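Print this page | E-mail this page

Wildlife Tourism and Local Stewardship
Handout 2: Who gets to run the seal trips?

Notes by Evanthia Manolakis

Right, this follows on from the session where we got stuck on the word "community" and never quite came back from it. I've typed up what I had on the board, plus the bits I forgot to say, plus a few things you lot said that were better than mine. Please read it before the seminar, and bring the Clullside map if you still have it (I have spares, but not many).

The case is Clullside. Small harbour, one road in, grey seals on the skerries at the mouth of the inlet. For a very long time the seals were treated as thieves. They took fish out of the nets and tore the nets doing it, and the older boat families will still tell you, with some heat, what a ruined net cost in a bad winter. Nets were mended on the slip, seals were shot from the point, and that was simply how the place worked. I don't want anyone writing an essay in which the fishing families are villains. They had children to feed!

The shooting stopped in stages. First the point was closed, then the families on the east side agreed among themselves to leave the skerries alone in the pupping season, and in 2000 the whole inlet came under a local no-shooting agreement. Note the word local. It was drawn up in the harbour hall and signed by the people who owned the boats, and I think that matters more than anything else in this handout, so underline it.

What came next was visitors. Two boats began taking people out, the Asura and a smaller one run by the Vasilakis family, who had fished there for three generations. Neither boat was fitted out for passengers to begin with. People sat on fish boxes and got soaked, and by all accounts they loved it.

Then the outside operator, Wikberg, asked to bring in a bigger boat with seats for 46. This is where I'd like you to slow down, as most of last year's essays galloped straight through to "big company bad". Look at what was on offer: year-round berth fees, which the harbour badly needed, and steady wages for crew. Look too at what was being asked for, mainly a fixed timetable, so the boat would go out whether or not the seals were hauled out and resting. The Vasilakis boat had never had a timetable. If the mothers were restless, the skipper turned round and took everyone to look at the cliffs.

Terms to be comfortable with:

Haul-out: a place where seals come ashore to rest, moult or pup. Seals disturbed from a haul-out burn energy getting away and getting back, and a pup can be separated from its mother in the rush.

Habituation: animals getting used to people. Visitors tend to read it as friendliness. It isn't always good for the animal, especially one that later meets a net or a dog.

Stewardship: I use it for care of a place by people who have to go on living with the results. Some of the readings use it much more loosely (the second one uses it for practically everything), so say which sense you mean.

Leakage: the share of visitor spending that leaves the area. A ticket bought online from a firm two hundred miles off may leave very little behind in the harbour.

Now, the knowledge question. The skippers knew which skerry emptied first in a north wind, and they knew it well before any survey was done. When the survey came, in April, it gave good counts and said nothing whatever about wind. Both kinds of knowing are useful, and I'd like you to think about who gets paid for each. The surveyors had a contract. The skippers were given a cup of tea. 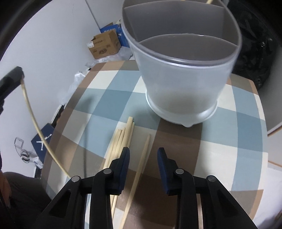

Iason Petridis wrote to me after the session to say that I'm too soft on the small boats. A skipper who knows the seals can still go too close if a family has paid and the children are in tears, he says, and a written distance rule at least gives him something to point at. He'd have the rule apply to everybody, with the old families given no special pass.

I think he's half right. A rule on paper does help a skipper say no. But somebody has to be out there to see it kept, and in a place this size that will be a cousin. Have a go at answering him properly in your groups, and don't just side with me to be kind.

For the seminar

Read the no-shooting agreement and mark every place where it says "we". Work out who is included each time.

Draft a visitor code for the inlet, one side of paper at most. It has to make sense to someone standing on the slip in the rain with a toddler.

Decide whether you would give Wikberg the berth, and on what terms. Eftychia Giannakopoulos's group will argue for, Evdokia Kalogeropoulos's group against, and we'll swap halfway through.

Essay plans are due on May 1, 2019, on paper please, in the tray outside my room. If you're stuck, come and see me before then and bring whatever you've got, even if it's three lines and a doodle of a seal.

Print this page | E-mail this page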